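4.2 Small things without a fixed place

In the interviews, participants spoke easily about clothes, books and dishes. These have a cupboard or a shelf, and the question "where does it go?" was answered quickly, often with a gesture of the hand toward the right door. More difficult were the small things. Of the 657 objects in our inventory, almost 17 per cent were given by their owners no place at all, or were given a place that the owner called "for now". We follow here the word of one participant in Callby and name them the in-between objects.

The in-between objects are not necessarily cheap or unused. A little bag with a cord may be kept long after the thing it was bought with is gone, and people were ready to tell us what it could hold next: earrings, coins, a charger, dried lavender. The drawstring pouch in Figure 3a belongs to this group. It is soft, it keeps no shape of its own and it can be pushed into almost any gap, so it is rarely in the way and seldom put away. Participants in the Nedell flats used the expression "it lives with the others" for such pieces, and the others were, in most cases, whatever was lying in the nearest open box.

We note also that the cord matters. Pouches that could be pulled closed were described as "finished" or "ready", also when they were empty, while open bags of the same size were described as rubbish by three participants. Closing seems to give a small object the right to stay. Ánh Từ observed the same preference in her earlier visits to the Drallell building, where tied bags stayed on the beds and window sills during the whole tidying and were moved only at the end, when the bed was needed for sleeping.

Figure 3a. White fabric drawstring pouch with a braided golden-orange cord; a transparent plastic container behind.
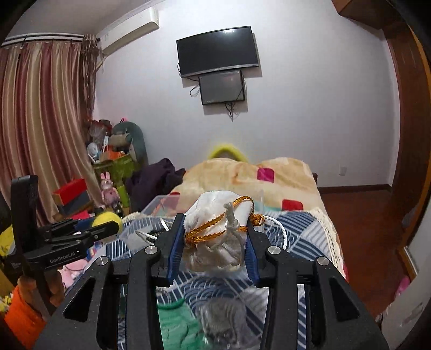

4.3 The clear container as a middle stage

Seven of the participating households used a transparent plastic container during tidying, although only three of them owned one that was bought for this purpose. The remaining ones had first held food, bedding or a gift. What the containers share is that the contents remain visible from the side. Participants valued this more than the lid, and several lids were missing.

The container was filled in a particular order. At the beginning, people put in objects of one kind, for example toys, and they could explain the choice. After some minutes the explanation became weaker, and things from the kitchen and from the handbag arrived in the same place. Malou Blöndal, who coded the conversations, marked the moment when a participant stopped naming a category aloud. It came early in every household, usually before the bottom of the container was covered.

Cleaning supplies deserve a separate remark. We expected them to be the easiest to sort, as they have a clear use and a usual spot near the sink. In practice, a sponge which is not yet in use was treated as stock, like batteries or candles, and it travelled with the in-between objects through the whole apartment. Metal scourers behaved in the same manner, with the difference that people preferred to keep them bagged – they did not like how the mesh catches on fabric.

Figure 3b. Scouring sponge, small toy in a clear container, and mesh scouring material in a clear plastic bag, on a patterned cloth. 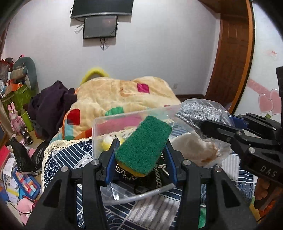 Photo: Tài Đào, Abdella household objects project

Figure 3b gives an idea of the mixture. A toy with a tiny face, a sponge and a piece of chain have nothing in common by function, by material or by the room in which one would look for them. They are alike only in size. When we asked participants to describe such a group in one word, the answers were "bits", "odds", "the little stuff" and, from one older man, "Tuesday's drawer", a name whose origin he could no longer recall.

Two readings of this result are possible. According to the first, the clear container is a failed category: the household intended to sort and gave up. Toàn Phùng has argued for the second reading in our discussions, and the material supports him in most cases. People returned to the container, took out one or two objects, looked at them and placed them elsewhere. The chain or the sponge left when a need for it appeared, and the pouch sometimes left with something inside. The container worked then as a waiting place with a slow exit. In the households of the Callby group the exit was slower than in Nedell, which may be connected with the number of shelves, a variable we did not record.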